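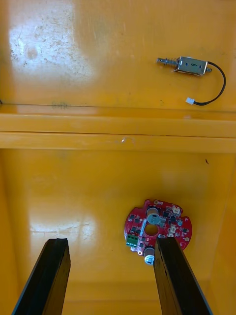
Ditus Push-Pull Solenoid Lock
Sold by Ploster Parts

Small electric lock for cabinet doors, drawers, parcel boxes and display cases. The plunger is spring loaded and sits in a metal housing. Apply power and the plunger pulls in. Cut the power and the spring pushes it back out.

The lock comes with a thin black cable already attached, ending in a small white plastic connector. No soldering is needed if your board has a matching socket. If it does not, cut off the connector and strip the ends.

Details
Type: push-pull, spring return
Cable length: 300 mm
Minimum order: 1
Pack sizes: 1, 50 or 400
Stock: 94

Mounting
Fix the housing to the inside of the door or frame so the plunger moves in a straight line. Leave slack in the cable on drawers and hinged lids. Test the lock by hand before wiring it. The plunger should slide in and come back without sticking.

Do not leave the coil powered for long periods. It gets hot. A short pulse is enough to open a door.

Goes with
Liem round circuit board, red
Liem extension cable, 400 mm
Clesivness strike plate, flat or angled

Shipping and returns
Single locks ship in a padded envelope. Unused locks can be returned if the cable has not been cut. For packs of 400, please write to us before you order.

Page updated Jan 18, 2018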